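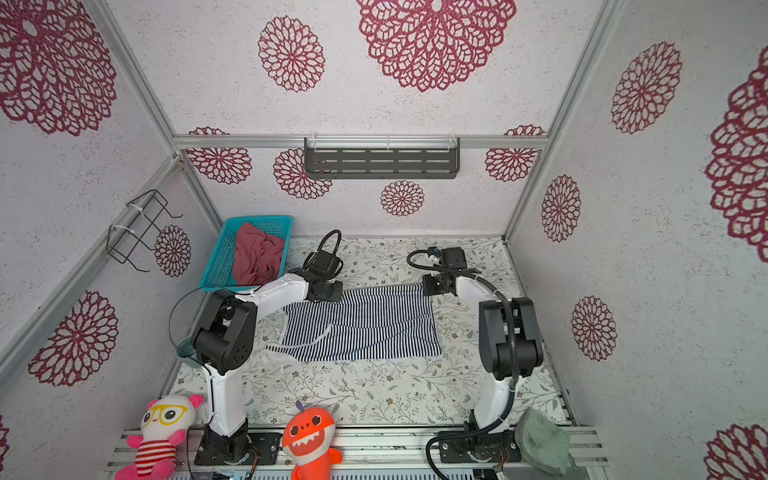 PATTERNS AND SHAPES

Why Patterns Repeat

A pattern is something that happens again in a way you can guess. Stripes on a shirt are a pattern. So are the tiles on a bathroom floor. Once you have seen a little bit of a pattern, you can often tell what comes next.

The part that repeats is called the motif (say "moh-TEEF"). A motif can be a dot, a leaf, a star or a whole bunch of flowers.

Wallpaper is printed from a long roll. In many factories, the paper runs under a turning cylinder with the motif on it. Each full turn prints the same shapes again. The distance from one motif to the next matching one is called the repeat. 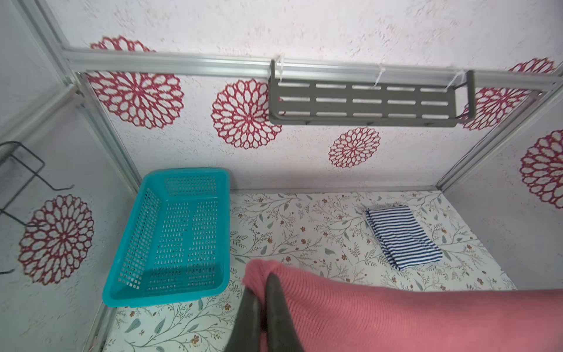
Red flower medallions on white wallpaper.

Round motifs are often called medallions. Many of them have rotational symmetry. That means you can turn the shape part of the way around and it still looks the same. A plain square does this four times in one full turn.

When people hang wallpaper, they try to line up the motif where two strips meet. A big motif is harder to match than a small one, and more paper gets cut off and wasted.

Cloth can have patterns too. Some are printed on top of the cloth. Others, such as many plaids, are woven in with colored threads.

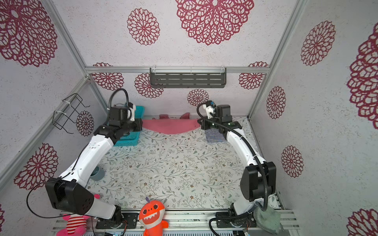 Leafy vines on the cloth, round flowers on the walls.

Try it yourself

You need a sheet of paper, a pencil and a square of cardboard 3 inches wide. Draw a simple shape on the cardboard and cut it out. Trace it 7 times in a row, leaving the same space each time. Now start a second row, but begin half a space to the right. Printers call this a half-drop when the shift goes up and down, and a brick repeat when it goes sideways.

Words to know: motif, repeat, medallion, symmetry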